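My second winter with a spotting scope

11/5/24

The cold came early to Tarnport this year, so I took my spotting scope out of its bag and cleaned it for the season. It is a Satex, with a zoom from 20 and an angled eyepiece, and I bought it used from the Hyvönen shop near the harbor. I want to write down what I learned with it, because last January I made many mistakes.

The first mistake was to use too much magnification. When you are new, you turn the zoom ring to the end and you expect to see every feather. What I saw was gray soup. Over cold water the air moves all the time, and the scope makes this movement larger together with the duck. Now I start at the lowest setting, find the bird, get it sharp, and only then turn the ring slowly. Most days I stop before the middle.

The second mistake was the tripod. I had a light one from Ernano which was made for a small camera. In still weather it was fine. On the breakwater it trembled so much that I could not tell a goldeneye from a buoy. I changed it for an old, heavy one, and I hang my backpack under it. My shoulder does not like the walk, which takes 73 minutes with all the stops, but the view is calm.

The third thing is the eyepiece and my glasses. For a long time I believed that I must take my glasses off. Then I learned that the rubber eyecup can be turned down, and with it down I see the whole circle. I felt a little stupid, but also happy.

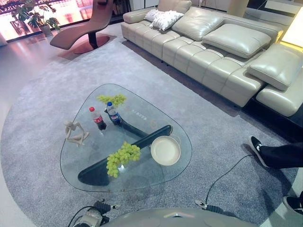
Onni Ojala wrote to me after my last post that I should also let the scope stand outside before I use it, with the caps on, so that the glass gets as cold as the air. He waits 20 minutes. In his opinion half of the people who complain about a soft picture have only come straight from a warm car.

I tried it on 2 mornings and I think he is right, although the waiting is hard when the scoters are already passing. Next I would like to try a simple sleeve for the scope, against the salt. If you have sewn one yourself, please tell me which fabric you used.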